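How to Write a Thriller Recap People Will Finish

Watch the movie twice. The first time, put the notebook in another room. The second time, pause whenever somebody lies, and write down who, to whom and at what minute. My notes for Dralanmont, a train thriller with 3 endings, came to 1,651 words, and I kept 30 of them.

Next, find the one question the plot hangs on. In Dralanmont it's who locked the dining car. Anything that doesn't touch the dining car can go, including the uncle.
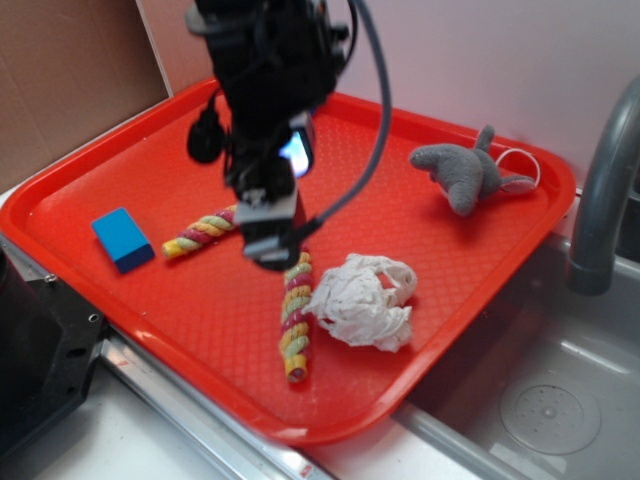
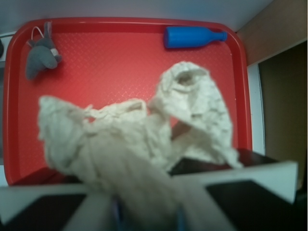 Words: Leonie Mösli
Filed under: Writing About Movies

Now draft it in present tense, in the order the audience learns things. Use the character's name, then the actor's in brackets, once. Inspector Sutter does not need to be reintroduced every time he enters a room — he enters a lot of rooms.

Stop at the second big reveal. If you must go on, put a spoiler warning on its own line and leave six blank lines under it. Readers will scroll past it anyway and then write to you.

Last, read the thing aloud to someone who hasn't seen the movie. Wherever they ask "wait, who?", fix that sentence before you touch any other.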